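4. Living with a live page: how households in Lellville followed the Skomon truce
So-ying Yen
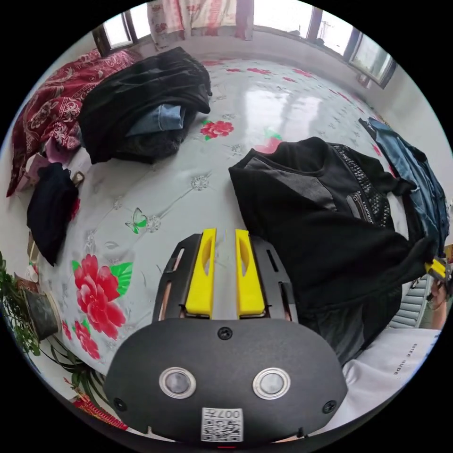

Reading time: 5 minutes

Figure 1. Bed cover with red peonies and small butterflies.

4.1 Who wrote the diaries

I should say first that I didn't set out to study live coverage. My plan was to ask people in Lellville how they felt about the truce in Skomon, and whether they thought it would hold, and I had a whole interview sheet ready for that. Then I did my first three visits and every single person wanted to talk about the page. The live page, I mean, the one the Rilatham paper kept running from the day the shelling eased off until well after the monitors arrived. They talked about it the way you'd talk about a neighbor. It was late, it was wrong about the bridge, it went quiet over the weekend. So I threw out most of the sheet and asked people to keep diaries for me.

We ended up with 40 households, and each one kept a diary for 60 days. I asked for very little: when you looked, what you read, who you told. Some people gave me one line a day and some gave me a page (one retired machinist gave me small maps, which I loved). Most of the households had no family tie to Skomon at all. A few did, and I'll come back to them in 4.4, where the pattern is different enough that I didn't want to mix them in.

A word on what the diaries can't do. They tell me what people remembered to write down, usually in the evening. If somebody glanced at the page at a red light, I probably never heard about it. I've tried all the way through to treat the diaries as people's own account of their habits, and to leave the question of actual traffic to section 5, where I use the Huang archive of saved pages.

4.2 The morning look and the evening look

The clearest thing in the diaries is that people looked twice, and that the two looks were for different jobs.

The morning look was fast. People wanted to know if the truce was still on. Several diarists used almost the same words for this, "still holding," and for some of them that was the full entry, day after day. They read the top post and the time stamp and then they got on with breakfast. If the top post was more than an hour old, that was taken as good news. I found this interesting, because the editors I spoke to in Rilatham worried a lot about gaps. They felt a gap made the page look abandoned. Readers saw a gap and relaxed!

The evening look was slower and a lot more sociable. This is where people scrolled back, and where they read the explainers, the pieces the paper filed under "Background" with a little arrow next to them. It's also where people argued. One couple wrote their diary together in two colors of ink, and for most of the first month they disagreed about whether the monitors should have been let in by road or flown in. I'm not going to pretend this changed anything in Skomon. But it did mean that both of them read the background piece on the monitoring mission, twice, and could tell me months later what the monitors were and weren't allowed to do.

I had expected the evening look to shrink as the weeks went by, and it did, though later than I'd guessed. It held up until the prisoner exchange and then dropped off sharply. The morning look hardly moved. Even in the last week people were still checking that it was still holding.

4.3 What people made of corrections

Here's where I had to change my mind about something. I'd gone in thinking that corrections on a live page would damage trust, partly from my own reading habits (I get grumpy) and partly from earlier work on breaking news, which I summed up in section 2.

The big test was the bridge. Early in the truce the page reported that the main road bridge north of Skomon had been blown up. A few hours later it said the bridge was damaged and closed. By the next morning it was open to one lane of traffic. All three posts stayed up, with a note on the first two. Nearly every diary mentions this, and there's a fair amount of eye-rolling. But when I went back and asked people about it, the same readers who'd rolled their eyes told me they liked seeing the old posts left in place. One woman said she could "see them working it out." Another said that a page with no corrections would make her wonder what had been taken down.

What did bother people was a quiet change. On one occasion a headline was reworded without a note, from "withdrawal" to "partial withdrawal," and two diarists caught it. They were furious. One of them wrote to the paper, got a form reply, and stopped reading for a week. I've looked at the saved versions and I think it was an honest slip in a busy hour – the editor on shift that night thinks so too – but from the reader's side it looked like something being hidden.

So my reading is that people could live with being told a wrong thing, as long as the wrong thing stayed where they could find it. I'd hold that loosely. Forty households in one town is what it is, and Lellville people have known the Rilatham paper all their lives. I doubt a page from an unfamiliar outlet would have been given the same slack.

4.4 Households with family in Skomon

Five of the households had close relatives in or near Skomon, and their diaries read like a different study.

For one thing, there was no morning and evening look. They looked all the time, or they made a rule not to look at all. Two of these households gave the job to one person, who read everything and passed along only what the others needed. In both cases that person was the one in the house with the least family tie, a son-in-law in one and a lodger in the other. The lodger's diary is the longest I received, and he apologizes in it for being boring, which he isn't.

For another, the page was rarely their first source. They heard from a cousin or a former coworker and went to the page afterward to see if it agreed. When it didn't agree they mostly believed the cousin, and from what I can check now, the cousin was often right on places and the page was more often right on times. A cousin knows which street it was. The page knew when.

I also noticed that these families skipped the background pieces almost entirely. I asked about that as gently as I could, and one father told me he didn't need a history of his own road. I had no follow-up question for that. We had tea.

4.5 Comments, and the day they closed

The paper closed comments on the live page on 28th September, after a run of abusive posts under an item on the returning families. I'd assumed hardly anyone would mind. Most diarists hadn't posted a thing. But the closing shows up in a lot of diaries, and the feeling in them is mixed. Some were relieved. Others said they used the comments as a sort of weather report on the town, a way to find out what people in the next street were saying without having to ask.

I coded 300 diary entries from before and after the closing, and what moved was where the talk went. Mentions of discussing the truce with somebody outside the house went up. People named the barber, the bus, the line at the pharmacy. I can't say the closing caused it, because the first families came back to Skomon that same week and there was simply more to talk about. I've left both explanations standing, and section 5 picks up the comment archive for the period up to that point, including the posts the moderators removed.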